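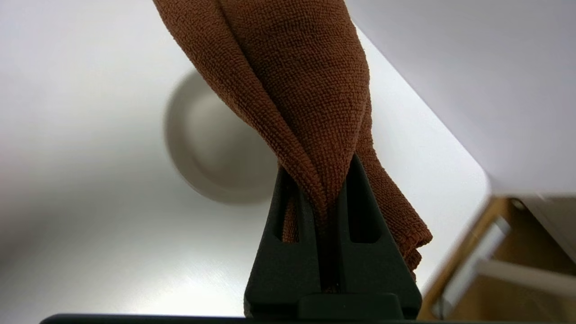 Données ouvertes > Voyages et circuits

Accueil Jeux de données Contribuer Licence Contact

# Circuits Skurnden – itinéraires jour par jour

Version du 3 septembre 2020. Fichiers maintenus par Dalal Aoun.

Le dépôt contient les programmes de circuits accompagnés publiés par l'agence Kuipers pour la région de Skurnden, saisis à partir des brochures imprimées puis remis en forme. Chaque ligne correspond à une journée de voyage. Le jeu compte 1823 journées réparties sur 300 circuits.

## Fichiers

- `circuits.csv` : un circuit par ligne, avec le titre, la durée et la ville de départ
- `journees.csv` : le texte du programme, l'étape du soir, les repas compris
- `lieux.csv` : 700 noms de lieux avec leurs variantes d'orthographe
- `corrections.txt` : les modifications faites à la main

Encodage UTF-8, séparateur point-virgule. Les guillemets dans les textes sont doublés.

## Champs de `journees.csv`

`id_circuit` renvoie à `circuits.csv`. `jour` commence à 1, y compris quand l'arrivée se fait tard le soir. `repas` prend les valeurs P, M, D ou une combinaison (PM, PMD). Le champ est vide si la brochure ne dit rien, ce qui ne veut pas dire que le repas est à la charge du voyageur.

`transport` distingue car, bateau, train et marche. Pour les journées mixtes, seul le trajet le plus long est retenu. Les transferts entre l'hôtel et le port de Hutalden ne sont pas comptés comme des trajets.
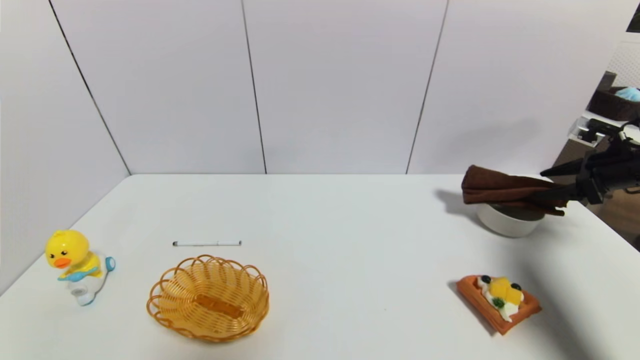 Les heures de départ sont recopiées telles quelles dans `texte` – il n'y a pas de colonne horaire. Les brochures écrivent tantôt « matin », tantôt « 8 h », parfois les deux pour la même excursion.

## Limites connues

- Les prix ont été retirés : ils changeaient d'une édition à l'autre sans indication de saison.
- 4 circuits n'ont pas de dernier jour, la page manquait dans la brochure.
- Flistus désigne à la fois l'île et le village du débarcadère. Dans `lieux.csv` ils ont deux identifiants, mais le rattachement reste douteux pour les excursions d'une demi-journée.
- Les circuits d'octobre reprennent souvent le texte de l'été, baignade comprise.

## Réutilisation

Licence CC BY 4.0. Merci de citer le nom du dépôt et la version. Pour signaler une erreur, ouvrir un ticket avec `id_circuit` et `jour` – une capture de la brochure aide, surtout pour les noms de lieux.

Mots-clés : tourisme, itinéraires, brochures, Skurnden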